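**Gesari two-arm policy kit**, updated December 2, 2021

Gesari is the trained policy and calibration bundle that came out of our bimanual work at Ikley. You load it on a pair of light arms with two-finger grippers and a camera at each wrist, and it gives you a decent starting point for tabletop pick and place. We're really pleased with this release!

## What's new

The big change is how we train. Nandi Motaung had the idea of swapping the table covering and the wall paper between sessions, so the policy stops leaning on the background and starts looking at the objects. We recorded 1000 demonstrations over 13 backgrounds, then held out 5 more for testing. Grasp success on the held-out ones went up a lot, and the busiest patterns helped most (we did not expect that, and Shireen Mtshali is still digging into why).

## What's in the bundle

- Policy weights, plus a smaller set for slower machines
- Wrist camera calibration scripts
- Print files for all the training backgrounds
- 100 sample episodes with both wrist views

## Setting up your table 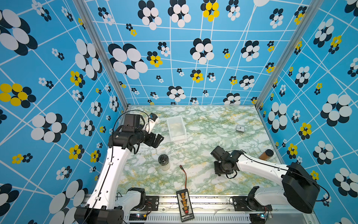
Clutter matters as much as wallpaper in this method. Pick things that differ in height and finish, and spread them out so each arm has something near it. Clear jars with black lids, a small alarm clock and an open translucent container all make a good mix over a marble pattern, with flowered walls behind. Add a thin wire too, one with a small connector on the end. Thin wires are still our weakest category, and Zinhle Botha would love to see your failed episodes.

Weights and print files are on the Ikley downloads page under "Gesari".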